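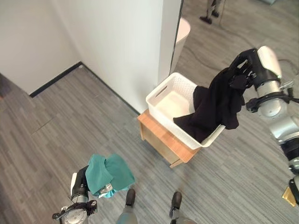
2022-09-16 -- atelier textile, coin chambre

Repris le sujet du linge, laissé en plan depuis June -- pardon, juin, je recopie l'étiquette du classeur Stoltero. Objet de la journée : le passage entre le lit et le bac blanc. Deux vêtements, le noir et le bleu-vert, les mêmes que sur la fiche 406. Rien d'autre à ranger.

Disposition de la pièce : lit avec la couette blanche à rayures ton sur ton, bac rectangulaire sur le petit meuble en bois clair, devant le pilier. J'ai hésité à remettre le bac par terre. Je le laisse sur le meuble, la hauteur me convient et on voit le fond sans se pencher. Le défaut, c'est que le bac est léger et qu'il glisse sur le bois dès qu'un tissu accroche le bord. À essayer : deux pastilles de feutre caoutchouté sous le bac, il en reste dans le tiroir Tavares.

Le noir est pénible. Quand on le prend par le milieu, il pend des deux côtés et une partie passe par-dessus le rebord. Il faut le prendre plus près d'une extrémité, le descendre jusqu'au fond et lâcher seulement là. Noter aussi qu'en noir on distingue mal les plis, donc mal l'endroit où on tient le tissu.

Le bleu-vert se met en boule et y reste. Pas de remarque particulière. 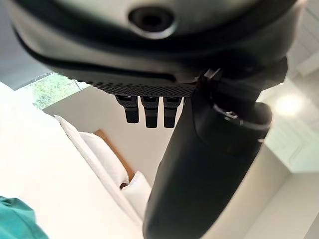 Prévu cinq passages, avec la même consigne à chaque fois : les vêtements sont posés en tas, sans les étaler, puis mis au bac un par un. On ne plie pas. La question du pliage est traitée dans le cahier Zellari et je ne veux pas mélanger les deux.

Critère retenu pour dire que c'est rangé : rien ne dépasse du bord du bac. Une manche qui pend à l'extérieur, c'est raté, même si le reste est au fond. Sur l'ancienne fiche on acceptait « majoritairement dedans », ce qui donnait des discussions sans fin.

Point de départ à respecter : les deux tas vers le haut de la couette, côté éloigné, avec un petit espace entre eux. S'ils se touchent, le noir emmène l'autre et le passage ne compte pas.
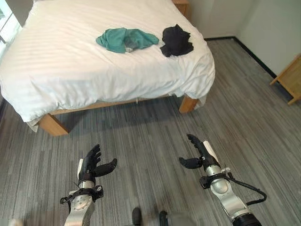

La couette doit aussi être remise à peu près pareil entre deux passages. Ne pas la border, la laisser tomber sur le côté et au pied. Les faux plis ne gênent pas, mais un gros bourrelet sous le linge change la hauteur du tas. Vérifier qu'elle ne traîne pas sur la moquette.

Le contraste est bon sur le blanc. Si on fait la série avec le linge clair de chez Kirnonow, il faudra une autre couette, ou au moins un drap foncé par-dessus.

Reste à faire :
-- poser les pastilles sous le bac
-- repérer la place du meuble au ruban, sur la moquette, devant le pilier
-- recopier le critère du bord sur la fiche 406 et barrer l'ancien
-- demander à Kirnonow la liste du linge clair, avec les tailles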